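Subject: Re: [windent-choir] Altos and the Talavera piece

Ronaldo Belmonte wrote:
> Can anyone tell me whether we're doing the Talavera in the
> original key? My copy says one thing and the practice track
> says another. Also, is bar 70 a breath or not?

Hi Ronaldo and all,

Down a tone, same as the practice track! Your copy is the old edition (mine too, I've scribbled all over it). And no breath at 70, please - carry the line through to the rest at the bottom of page 7. If you run out of puff, sneak one in mid-word while your neighbour is still singing. I do it all the time.
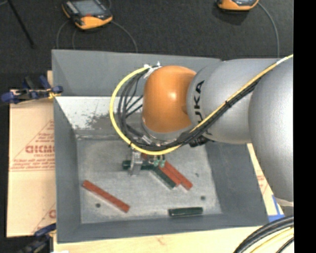

I've also been trying the lip trills our visiting tutor showed us in July, and my top notes feel so much easier for it. Ten minutes in the car does wonders, though you do get looks at the lights.

Pesine has offered to run an extra hour for the altos before the Drernberg concert. I can squeeze 13 of us into my front room if a few people don't mind the floor. Shall I say yes? Bring a pencil, and your own mug if you can.

See you at rehearsal,
Jan (second alto, back row)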